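Equipment planning for two-armed service robots

By Ifeoma Akinola
Last updated: December
Reading time: 4 minutes

Equipment planning for two-armed service robots is the process by which a workshop, kitchen or teaching laboratory decides what to buy, in what order, and how much money to set aside before a robot with two arms is put to work. It covers the robot, its grippers, the furniture and fittings it will use, computer simulation, spare parts and staff time. The term is mostly used for small sites with a single machine. Larger factories tend to treat the same work as part of general capital planning.

Scope

A plan normally begins with a task list. Each task is written as a short phrase, such as "move a cup from sink to rack", and is then matched to the reach, grip and lifting power it calls for. Tasks that need both hands at once are listed separently from those that one arm can do alone, as a single arm on a fixed stand is often cheaper to buy and to insure.

The Rullen method, named after the training workshop where it was first written down, splits the list into tasks needed in the first year and tasks that can wait. Only the first group is allowed to affect the choice of robot. Gyu-bin Kwak, who drew up the original forms, later added a third column for tasks already done well by hand. These are left out of the costing altogether.

Main costs

The purchase price of the robot is usually the largest single item, but it is seldom the whole of the first year's spending. A budget will commonly include:

- the robot body and both arms
- grippers, with at least one spare
- tables, sinks, racks and other fittings
- a computer for control and simulation
- delivery, lifting and installation
- training for operators
- service cover and insurance

Grippers are often priced apart from the arms. A buyer comparing quotations has to check that each one includes the same parts, and that the mounting plates and cables are not charged as extras. In the Rullen papers, two suppliers, Varkis and Tatus, were asked to price the same gripper set. Varkis quoted 471 pounds for replacement finger parts and Tatus quoted 569. The Tatus price included delivery and the Varkis price did not, and the final difference was small enough that the choice was made on delivery time.

Fittings are easy to overlook. A table of the wrong height can put half of its surface out of reach, and a deep basin may force the arm into an awkward bend. Some sites buy these items before the robot and others afterwards. The Rullen method places them in the same order, with a fixed allowance of 600 pounds for changes once the layout has been tried.

Planning in simulation

Many buyers test a layout on a computer before ordering furniture. The robot is loaded as a model together with simple versions of the table and fittings, and each task on the list is tried in turn. The heights and positions that work are then copied to the purchase order.

The main costs are the computer, any software licence, and the hours spent building the models. Staff hours are the part most often set too low. A plain table takes little time to model, while taps, doors and hanging objects take longer, and small items that must be gripped need careful shapes and weights.
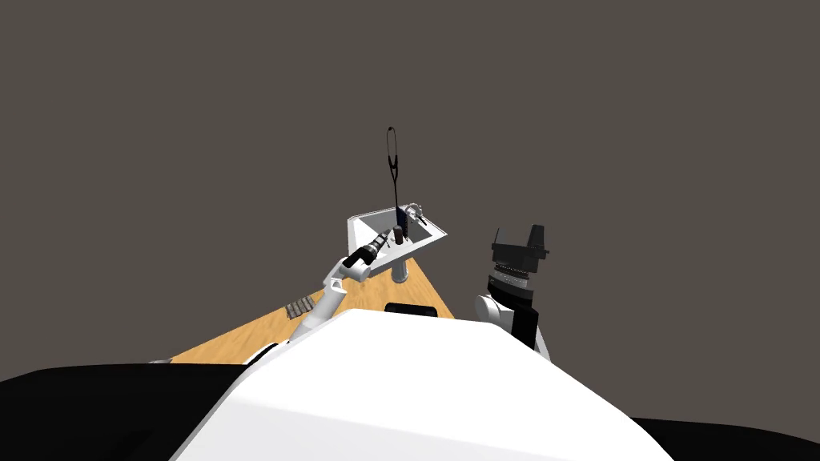
RULLEN, December

A sink task under test in simulation. The left gripper reaches into the basin, close to a small dark brown cylinder, while the right gripper is held up and to one side. The sink stands on a slender pedestal.

Results from a simulated layout are treated as a guide. Friction, cable drag and the softness of real objects are hard to copy, and a plan will usually keep money back for a trial on the actual machine.

Timing and review

Orders are commonly placed in stages. The robot and computer come first, followed by fittings, and then spare parts once the early wear is known. At Rullen the plan is reviewed 2 times a year, and any task not attempted by the second review is struck off the list.

Leasing is an alternative where the work is seasonal or the task list is unsettled. Monthly payments are easier to fit into a small budget, though the total over several years may be higher. The Mohammed workshop, which shares its forms with Rullen, leases its robot and owns its grippers and fittings, so that these can be kept if the robot is changed.

See also: Capital budget; Gripper; Leasing; Robot simulation

Contact the editors | Copyright, all rights reserved | Back to top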